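NOTAS PARA LA CHARLA - famosos, fans y el clip viejo
Tullio Testa
14 de abril de 2022, sala grande de Molwood

Arrancar sin saludar mucho. Móviles en silencio, agua a mano.

1. De qué va
Contar lo de Zodwa Kruger. Cantante, segundo disco, gira por salas medianas. En octubre alguien rescata una entrevista de radio de cuando tenía 27 años. Dice que dejó plantada a su banda en un festival y se quedó con el caché. Se ríe al contarlo. Minuto y medio de audio, nada más.
El clip sale primero en un foro de fans, luego salta a todas partes. Por la tarde ya hay gente pidiendo que la bajen del cartel.
PAUSA. Preguntar quién se acuerda. (Levantarán la mano cuatro gatos, seguir igual.)

2. Los amigos que salen a defender
Aquí está lo que me interesa. Zodwa callada, pero el dúo Ondano publica antes que ella. Dos mensajes:
- el primero, cariñoso, "la conocemos, es generosa"
- el segundo, a la contra, metiéndose con los que critican
El primero pasa sin ruido. El segundo hace que la historia dure 2 dias más. Leer los dos en voz alta, despacio. No poner voces.
Lo que digo siempre: quien defiende también da titulares. El periodista ya no tiene que llamar a la protagonista, tiene al amigo enfadado.

3. El comunicado
Lo escribe Aarti Tripathi, de la agencia Listley. Me dejó contar esto, darle las gracias AQUÍ y no al final que luego se me olvida.
Primera versión: larguísima, contexto, infancia, los managers de entonces. La tiraron.
Segunda: "Lo hice, estuvo mal, les pagué tarde y se lo he dicho a ellos antes que a vosotros." Cuatro líneas.
Ojo, que era verdad que había llamado antes. Si no hay llamada la frase no se puede escribir. Insistir, que el año pasado me lo discutieron en el turno de preguntas.
Nikola Walczak (el batería plantado) contestó con un comentario seco: "cobrado". Risas normalmente. Esperar.

4. Lo que hizo la prensa
Pasar rápido, vamos justos.
- Titulares con "confiesa" cuando el audio llevaba años colgado. No confesó nada nuevo
- Casi ninguno enlazaba la entrevista entera. En la entera, un poco después, dice que se arrepiente. Nadie lo cortó ahí
- La revista Zawadzka sí llamó al festival. Hubert Jasińska firmó la pieza, la mejor con diferencia, y la menos leída
Si hay gente de redacciones en la sala, bajar el tono en el primer punto. Bueno, no, dejarlo.

5. El argumento del "mal ejemplo"
Sale siempre: los fans jóvenes, qué van a pensar. Yo creo que los fans jóvenes son los que mejor se sabian la historia. Estaba en el foro desde hacía tiempo, con chistes y todo. Quien se entera de golpe es el público de fuera.
No me meto en si había que perdonarla. Me lo van a preguntar. Decir que depende de Nikola y seguir.

6. Cierre
Volver al audio. Ponerlo otra vez, los últimos 30 segundos, sin comentar. Comprobar el volumen antes, en el ensayo petaba.

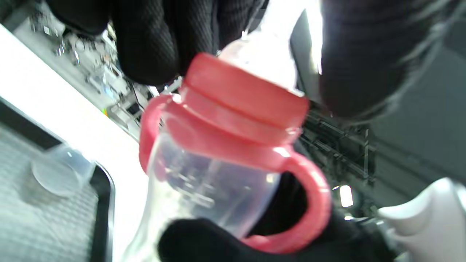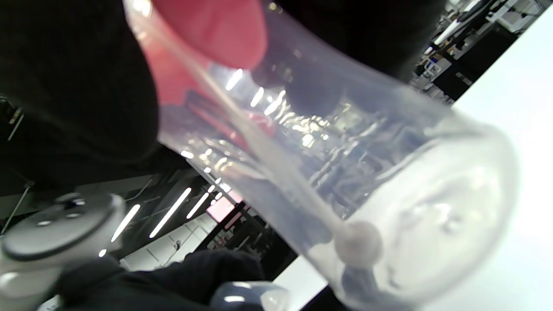
Plástico transparente, de cerca 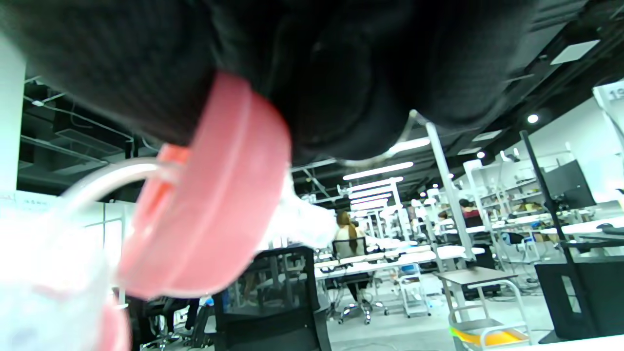 ¿Conviene contestar el mismo día en que sale el clip?
Depende de si ya has hablado con la persona afectada. Si has hablado, contesta ese día y en pocas líneas. Si todavía no, llama primero y pide a tus amigos que no publiquen nada mientras tanto.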